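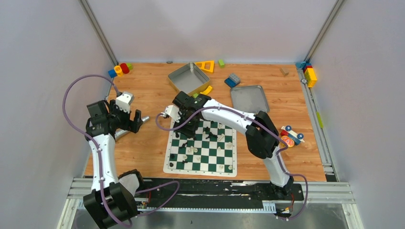 Two robot arms over a wood-grain tabletop

Vosby Comedy Nights: Performer and Booking FAQ

How do I apply for a spot?
Send a link to one unedited set filmed in front of an audience. Stand-up, character and improv acts are all considered. Applications are read by Shazia Gilani, who programmes the Grinotstead room. Applications for the autumn run close at the end of July.

How long is a set?
Open spots are 4 minutes. Supporting acts and headliners have their running time confirmed in writing. A red light at the back of the room comes on when one minute remains.

Can improv groups apply?
Yes. The stage takes a maximum of 4 performers at once. Larger groups must rotate.

What sound equipment is provided?
One wired vocal microphone on a straight stand, 3 wireless handhelds for groups, and a stereo jack input at the side of the stage. Headset microphones are not supplied. Musical acts should bring their own instrument leads.

When is the sound check?
Doors for performers open at 17:30. Acts using music or backing tracks check first. Spoken acts get a level check only.

What is the capacity?
The Grinotstead room seats 400. The Kornach room is smaller and is used for new material nights. Seating plans for both are sent with the booking form.

Are sets recorded?
Audio is recorded at every show. Video is made on request and must be booked with Edeltraud Koller before the night. Files are supplied to the performer only and are deleted after one month.

Are open spots paid?
No. Supporting acts and headliners are paid by bank transfer on receipt of an invoice.

What if I have to cancel?
Telephone the office as early as possible. Email is not checked after 16:00 on show days.

Is there parking?
Loading only, at the Jafri Street entrance. Vehicles must be moved before the public doors open.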